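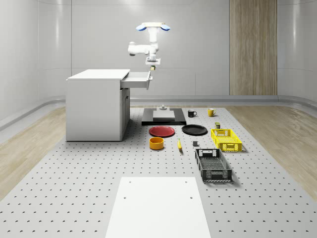 2 min read

Search books, authors, prizes

Saarela Press will bring out a new edition of "The Ferryman's Ledger" in March, and this time it will have an ending. The novel, first printed in Zemenham in 1916, has gone through four publishers, all of whom left off the final chapter. The first one ran short of paper. The other three copied the first one.

The missing chapter runs to 18 pages and was found last summer in a box of seed catalogs at the Clasgate library, where it had been filed under Agriculture. It does mention turnips, twice.

Halima Oyewole, who edited the new edition, spent most of the winter matching the typescript to the printed text. She is satisfied that the two belong together, mainly on account of a character whose name is spelled three ways in both.

Readers who grew up with the old version will remember that it stops with the ferryman halfway across the river, holding a letter he hasn't opened. Generations of students have written papers on what that silence means. In the restored chapter he reaches the other side, opens the letter and learns that he owes money.

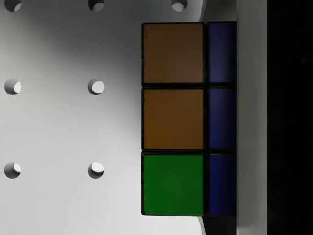
Oyewole said she had expected complaints and was already getting them, some from people who taught the book for decades and would like the river back. Her answer so far has been to print the chapter after a blank page, so that anyone who prefers the silence can stop there.

The Birnivo Prize for rediscovered fiction has put the book on its longlist, which this year has 71 titles — a generous list for a prize that once had trouble finding five.

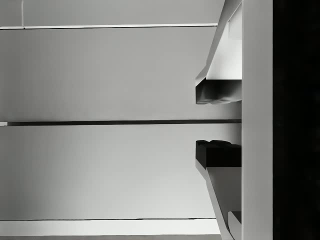
Saarela is printing the novel in paperback only, with a short introduction and a map of the river. The map shows the ferry landing on the wrong bank, as it did in the first edition, and the publisher has decided to keep it for historical reasons. A reading of the final chapter is planned at the Clasgate library at 7 p.m. on publication day. The reading room seats 80, and the library asks that people who don't want to know how it ends please wait in the hall.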